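March 2022

Woke up before the alarm and lay there making the list. Marisa Gatti was coming at noon to drop off the Niston boxes and I wanted the place straight by then. It had gotten away from me over the winter. I had been putting mail, tape, spare bulbs and whatever else on the nearest flat surface and then walking away from it.

Coffee, toast, then the front closet. I took everything out and put about half of it back. Two coats went in the bag for the thrift store. The boots that leak went in the trash, which I should have done a year ago. Found the receipt for the Kondus heater in a coat pocket, $643, and put it in the folder with the warranty. That is one thing I can stop looking for.

Swept the hall. The broom is losing its bristles and leaves nearly as much as it picks up. Wrote "broom" on the list.

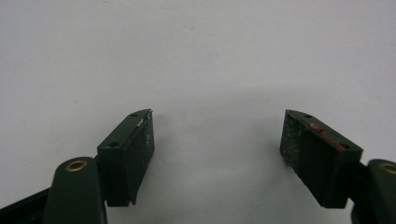
My main job for the day was washing up, and deciding what kind of surface I want to work on from now on. I have gone back and forth on this since the old brown desk went to my cousin. Dark tops hide dirt, and then you set down something clean and it comes up with crumbs on it. A plain white or pale gray background with nothing on it is easier for me. I can tell at once if it needs wiping. The catch is that it needs wiping all the time, and I have to keep a cloth close by or I won't bother. Marisa says to get a gray one and be done with it. Her kitchen is all gray and she is happy with it, but she also has a window over the sink.

She got here at twenty past, with 6 boxes where I had expected 4. The extra two are from the Ngcobo order and were sent to her by mistake. We stacked them by the door. She stayed for soup. We talked about her mother's move to Vunwood, which is going ahead at the end of March if the paperwork clears. Her mother wants to take all the dishes. Marisa has told her the new kitchen has one cupboard and a drawer, and her mother says then the dishes can go in the bedroom. I said I would help wrap them. I have plenty of newspaper.

After she left I did the dishes and changed the water twice. I am trying to be better about sponges. I used to keep one until it fell apart. Now the rule is one for dishes and one for everything else, different colors so I don't mix them up, and both get squeezed out and stood on end when I'm done -- not left lying in the sink. It has been three weeks and I have kept to it except for the night I had the headache.
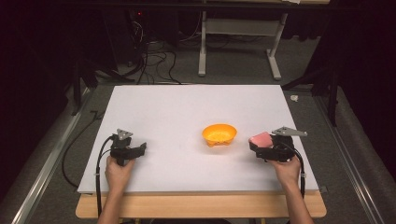 Plastic bowls are the other thing. They hold on to grease in a way the china ones don't, and tomato soup is the worst for it. Hot water and a good amount of soap, then leave it a few minutes, then go around the inside again. Drying them takes longer too. I put them away damp last month and the cupboard smelled for days. So now they sit out overnight, upside down on a towel.

By four I was tired and my back was bad. Did not get to the bathroom shelf or the bag of cables under the stairs. The cables can wait, I don't know what half of them are for and I don't want to throw out the wrong one.

Called the Ngcobo people about the two boxes. On hold for 20 minutes, then a nice woman who said to keep them until they send someone. She couldn't say when. I wrote her extension on the top box with a marker.

Leftover soup for supper. Need tomorrow: broom, dish soap, marker refills, stamps. Call Marisa about what size cartons her mother wants.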